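Drelldale 厨房墙纸与覆纸墙板 常见问题

适用产品:Stodent 系列(无纺底墙纸)、Korkton 系列(覆纸墙板)、Aubert 系列胶料与罩面涂层
本页最后修订:2019年4月

目录
一、选型与适用范围
二、基层处理
三、裁切与对花
四、粘贴与收口
五、清洁与耐污
六、局部修补与拆除
七、订货、批号与储存

一、选型与适用范围

1.1 Stodent 和 Korkton 有什么区别?

Stodent 为卷材,无纺底,单位面积质量 274 克/平方米,直接粘贴于墙面。Korkton 为工厂预覆纸的硬质板,面层与 Stodent 相同,板背开有挂装槽,可机械固定,也可用胶固定。两者的图案编号通用,同一编号的色彩以同一批号为准,跨系列混用时见 7.2。

1.2 厨房里哪些位置可以用?

可用于操作区以外的墙面、餐区墙面、储物格背板以及水槽对侧墙面。灶具正后方和水槽正后方属于直接溅污区,未加罩面涂层的产品不得使用。加罩面涂层后可用于水槽后方,仍不得用于明火灶具后方。

1.3 与灶具之间应留多少距离?

明火灶具边缘至墙纸或墙板最近边缘的水平距离不小于 80 厘米。达不到这一距离时,该段墙面改用瓷砖、玻璃或不锈钢挡板,墙纸在挡板外侧收口。电磁灶的要求以灶具说明书和当地规定中较严的一项为准。

1.4 浴室能用吗?

无淋浴的卫生间可以用。有淋浴的房间不在适用范围内,即使加罩面涂层也不予质保。

1.5 图案尺度怎么选?

主图案单元高度超过上下柜之间净高的一半时,大图案会被柜体截断,动物类和人物类图案尤其明显。净高较小的墙段建议选几何、枝叶或小花型。若仍希望使用大型鸟类图案,下单前索取该编号的排版图,按实际墙面尺寸标出截断线,再决定起始高度。

1.6 浅底色是否更容易显脏?

浅底色对油渍黄变较敏感,深底色对水垢和粉尘较敏感。底色对可清洁性没有影响,可清洁性取决于是否加罩面涂层。带散点纹理的图案对零星污点的遮蔽效果好于纯色。

二、基层处理

2.1 基层要达到什么状态?

平整、干燥、坚实、无粉化、无油。用深色布擦拭墙面,布上有白色粉末即为粉化,须先涂封闭底漆。用湿海绵按压墙面,水迹迅速渗入而颜色变深,说明吸水率过高,同样须先封底。

2.2 旧乳胶漆上可以直接贴吗?

哑光乳胶漆在附着良好的前提下可以。做划格检查:用美工刀划出小方格,贴上胶带后快速撕起,有漆膜脱落的墙面须铲除旧漆。半光和高光漆面须先打磨至失光,除尘后涂底漆。

2.3 瓷砖上可以贴吗?

Stodent 不可以。砖缝会在数周内透出轮廓,批刮填平后的瓷砖面也存在空鼓风险。Korkton 可以用中性结构胶固定在瓷砖上,前提是瓷砖本身无空鼓,且平整度用靠尺检查合格。

2.4 墙面有油污怎么处理?

用碱性去油剂擦洗两遍,再用清水擦洗,直到擦布上没有泡沫。待墙面干透后涂封闭底漆。去油剂残留会使胶料的初粘力下降,接缝处最先翘起。旧厨房改造中多数翘边报修属于这一情况。

2.5 新抹灰墙面要等多久?

以含水率为准,不以天数为准。没有含水率仪时,将一块透明塑料膜四周用胶带封在墙上,隔夜后膜内侧有水珠,则继续等待。

2.6 插座和开关周围怎么处理?

先断电。拆下面板,墙纸连续贴过底盒,待胶料初凝后沿底盒内缘切出开口,开口尺寸小于面板外缘。不要在面板安装状态下绕切,切口会外露,且胶料可能进入面板内部。

三、裁切与对花

3.1 三种对花方式分别指什么?

平对花:相邻两幅的图案在同一高度对接。错位对花:相邻两幅上下错开半个图案单元。自由对花:无需对齐。卷标上有相应符号。错位对花的损耗最大,算料时应逐幅排列,不能只用面积相除。

3.2 阴角处图案能连续吗?

能做到视觉上基本连续,做不到完全连续。阴角须断开:第一幅转过阴角后留窄边,第二幅从阴角起贴,压住窄边。被压住的部分会从图案中消失。主体图案靠近阴角时,应整体平移起始线,使阴角落在枝干、底色等次要部分。

3.3 三面围合的小空间从哪里开始排版?

从背墙开始。背墙居中定线,向两侧推进,左右侧墙各自从阴角向外排。这种做法使损耗集中在侧墙外缘,外缘通常由收口条遮盖。侧墙较窄时,主体图案可能只露出一部分,属于正常结果,不作为质量问题受理。

3.4 Korkton 墙板用什么工具裁切?

面层用新刀片沿钢尺划透,板芯再用细齿锯切断。直接用锯切面层会起毛。锯切时面层朝上还是朝下取决于锯的类型:手锯面层朝上,手持圆锯面层朝下。切边用细砂纸顺面层方向打磨一遍,不得往返打磨。

3.5 刀片多久换一次?

每裁一幅换一次刃口。墙纸被胶料润湿后强度下降,钝刀会拖拽纤维,形成锯齿边。

四、粘贴与收口

4.1 胶料涂在墙上还是纸上?

Stodent 为无纺底,胶料涂在墙上,纸背不涂胶,也不需要浸润时间。涂胶宽度略大于幅宽。一次只涂一幅的面积。

4.2 接缝处溢胶怎么处理?

立即用拧干的海绵轻压吸去,不要横向擦抹。干后的胶迹在侧光下呈亮斑,难以彻底清除。滚压接缝时使用软质压辊,硬辊会在接缝两侧留下压光带。

4.3 施工温度有要求吗?

室温应保持稳定,施工期间和施工后隔夜均不开强制通风,不开地暖,不用热风机加速干燥。干燥过快时无纺底收缩不均,接缝张开。

4.4 墙纸下缘与台面之间怎样收口?

墙纸下缘高于台面,留出一道窄缝,缝内打中性防霉密封胶。墙纸不得直接压到台面上:台面积水会沿纸底向上渗,表现为下缘出现一条深色水线,随后起鼓。已安装挡水条的台面,墙纸在挡水条上方收口,密封胶打在挡水条顶面。

4.5 可以用酸性密封胶吗?

不可以。酸性密封胶固化时释放的物质会使部分颜料变色,红色和深蓝色受影响最明显。

4.6 Korkton 墙板之间的竖缝怎么处理?

同一墙面上的竖缝密拼,不打胶。阴角处两板之间留伸缩缝,用配套角条遮盖。角条有白色和木色两种,可涂刷。角条用点状胶固定,便于日后拆换。

五、清洁与耐污

5.1 可以湿擦吗?

未加罩面涂层的产品可用拧干的软布轻擦,顺接缝方向,不可横跨接缝。加 Aubert 罩面涂层的产品可用中性洗涤剂和软海绵擦洗。我方内部耐擦洗试验中,带涂层样片经 4,000 次往复擦洗后未见露底。该数据对应软海绵和中性洗涤剂,不适用于百洁布、钢丝球和含磨料的清洁膏。

5.2 油点、酱汁、咖啡渍怎么处理?

先用吸水纸吸去表面液体,再处理残留。油点用中性洗涤剂稀释液点擦,由外向内。有色酱汁停留时间越长越难去除,姜黄和番茄类色素在未加涂层的产品上可能无法完全去除。咖啡渍用清水即可,出现圈状边缘时将整块区域均匀润湿后吸干。

5.3 可以用含氯漂白剂除霉吗?

不可以用于面层。出现霉点时应先查找水源,常见位置是水槽侧面、窗下和外墙阴角。仅清除表面霉点而不处理潮气,霉点会重新出现。霉点位于接缝内时,该幅须更换。

5.4 备餐区的台面、砧板和刀具与墙面清洁有什么关系?

墙面下部的污染多数来自备餐时的飞溅和擦台面时的带起。建议按以下顺序清洁:先墙面,后台面,最后冲洗砧板。砧板立放晾干时不要贴靠墙纸,板底积水会使接触处出现水痕。刀具应插入刀座或放入抽屉,磁吸刀架须固定在墙体上,不得仅粘在墙纸或墙板面层上。浅色哑光台面上的细小斑点和擦痕用中性洗涤剂清理,清洁膏中的磨料会随水溅到墙面下部。

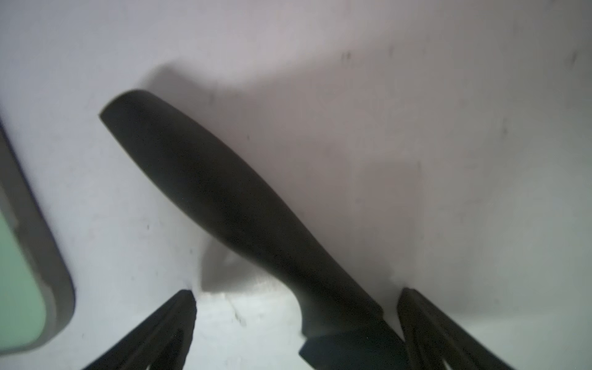
红胸鸟与枝条、松果图案,三面墙板围合:
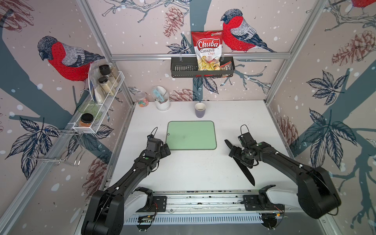
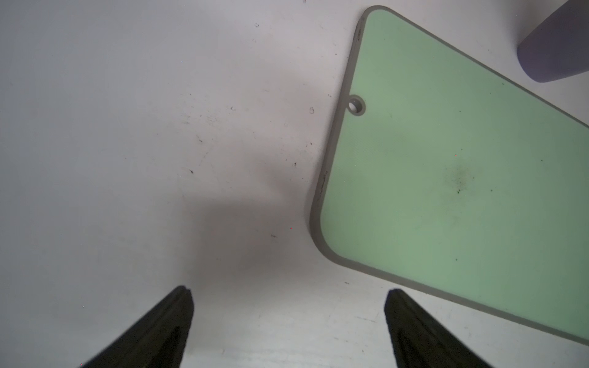

六、局部修补与拆除

6.1 小面积破损能补吗?

能。取同批号余料,覆在破损处并对准图案,用美工刀同时切透两层,切口走图案轮廓,不走直线。取下破损部分,清理墙面残胶,嵌入补片。轮廓切法在枝叶、羽毛等线条密集的图案上效果较好,在纯底色区域接缝可见。

6.2 没有余料怎么办?

可凭批号查询库存。批号印在卷芯标签和墙板背面。库存中没有同批号时,只能提供相近批号的样片供比对,不保证色差。建议每个房间至少保留一整幅余料,卷放,不折叠。

6.3 起泡怎么处理?

干燥期内出现的小泡多数会自行消失,不要刺破。完全干燥后仍存在的气泡,用注射器沿图案深色部分刺入,注入少量稀释胶料,用软布压平。起泡面积较大且敲击有空声,说明基层脱开,须揭起该幅重新处理基层。

6.4 颜色褪浅属于质保范围吗?

室内正常光照下的明显褪色,在质保期内受理。质保期为 4 年,自交货日起算。直射日光下的局部褪色、清洁剂造成的变色、灶具热源造成的发黄不在范围内。申报时提供批号、房间朝向和所用清洁剂名称,并附一张包含未褪色区域的照片。

6.5 怎样拆除?

Stodent 可整幅干撕:挑起下角,以小角度向上匀速拉起。加过罩面涂层的产品撕拉阻力较大,必要时先用刺辊刺穿面层,喷水等待后再撕。机械固定的 Korkton 墙板向上托起即可脱钩。用胶固定的墙板拆除时通常会带下部分墙面,须预留修补工时。

6.6 拆下的墙板可以再用吗?

机械固定的可以,检查挂装槽无裂口即可。用胶固定的不建议再用,板背残胶会使二次安装的平整度超差。

七、订货、批号与储存

7.1 算料时需要提供哪些尺寸?

每面墙的宽度和高度(高度在左、中、右各量一次,取最大值),门窗洞口的位置和尺寸,柜体的上下边缘高度,插座位置。洞口面积不从用量中扣除,除非洞口宽度超过一整幅。

7.2 Stodent 和 Korkton 混装时有色差吗?

可能有。两者面层印刷相同,但墙板覆合工序带有热压,表面光泽略有变化,侧光下可辨。混装时应避免在同一平面上拼接,可在阴角或柜体处转换。订货时注明“混装”,我方会从同一印刷批次中配货。

7.3 收货后发现批号不一致怎么办?

不要裁切。在未裁切的前提下可整单调换。已裁切超过一幅的,不再受理批号问题。施工前应将全部卷材打开一段,在自然光下并排检查。

7.4 样片和成品颜色一致吗?

样片每年 3 月重新印制,用于展示图案和质感,不作为验色依据。需要验色时,索取带批号的大样。大样收费,下单后从货款中扣除。

7.5 怎样储存?

卷材平放,墙板平放或侧立,侧立时长边着地,每块之间垫纸。不得直接放在混凝土地面上。墙板在安装房间内拆封放置隔夜后再安装。胶料和罩面涂层不得受冻,受冻后出现颗粒的不可使用,搅拌不能恢复。

7.6 罩面涂层可以自行施涂吗?

可以。墙纸粘贴后须完全干燥,再用短毛滚筒薄涂两遍,第二遍与第一遍方向垂直。先在余料上试涂,确认无泛白和晕色。涂层完全固化前不得擦洗。

7.7 剩余胶料如何处置?

固化后按生活垃圾处理,液态胶料不得倒入下水道。桶盖密封后可保存至标签所示日期,表面结皮时揭去结皮,下层均匀无异味仍可使用。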